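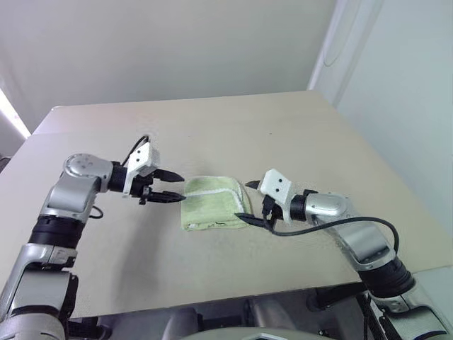 Teaching by Hand: What We Learned Folding Towels
Speaker notes, Groswood Open Workshop, July 31, 2021
Dorin Grecu

(Wait for the door to close. Water on the left, clicker on the right.)

Good morning, everybody, and thank you for giving up part of a Saturday for this. I know the coffee is out in the hallway and I know it's good coffee, so I take it as a real kindness that you're in here with me. I'm Dorin, I work at Bikisley, and for the past stretch of my life I have been folding towels with somebody else's arms.

Start with the question my mother asked me: why don't you just tell it what to do? It's a fair question, and I'd like to spend a few minutes on it. Try telling a person over the phone how to fold a towel. You say "take the corner," and they say "which corner," and then you say "the near one," and by then the towel has slid and there is no near one anymore. Cloth is like that. It changes shape while you're talking about it.

(Pause. If people laugh, let them.)

So we show it. Two ways of showing, and I'll go through both.

First way, by hand. You take hold of the arm itself and move it where you want it to go, a bit like teaching a child to hold a bat. It feels lovely. Newcomers get it in 30 seconds. The trouble is that your own body is in the way, and with two arms you need both hands for steering and have nothing left over for the grippers. We did our first 17 folds this way, back in May, and I still have the notebook, which is mostly complaints.

Second way, by remote control. The operator sits off to the side with a pair of handles, and the arms follow. You lose the feel of the cloth completely, and I won't pretend that doesn't matter. What you get is a clean record: the arm positions, the gripper openings, and the camera views, all lined up in time.

(Next slide. Give them a moment to look before talking.) 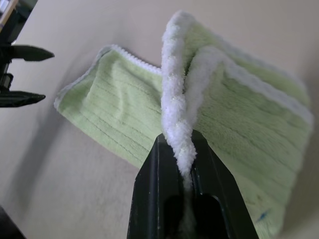 Slide 6. Wrist view: one gripper holding the cloth up by its trim, the other open at the left.

I love this view, I really do. From the chair, the operator sees a green lump and two grippers. From down at the wrist you can see which bit of edge you've got hold of, and the edge is everything. Look at the white trim going down into the finger. Look at the peak the cloth makes above the table. When Normand Zacharias started operating with us he kept one eye on this view the whole time, and his grasps got tidier within a day. I had been ignoring it for weeks. (Say thank you to Normand here, he's in the third row and he'll hate it.)

Numbers, for those who like them. Our set has 318 demonstrations in it. We kept 80 for the first round of training. People wince at that, and I winced too, but many of the rest had long waits in them, where the operator was thinking, or scratching his nose, and a robot that learns from those will learn to wait. It copies what you did, including the part where you stopped to wonder what to do next.

Things I'd pass along to anyone starting out:

Practice before you record. Give a new operator a whole morning with the recorder off.

Agree on the fold. We had two people folding in different directions for a good while before we compared notes, and it made a muddle of the data.

Keep some recoveries. If you miss the edge and go back for it calmly, save that one. Those are worth a great deal.

Take breaks! Your shoulders will tell you when.

(If running late, skip the Foltholm story. If there's time, tell it, but keep it short: the visit, the stiff napkins, the lunch.)

Questions. Someone will ask about shirts. Say we're working up to shirts. Someone from Leitão may ask about sharing the recordings, and the answer is yes, come find me by the window afterward and bring a drive.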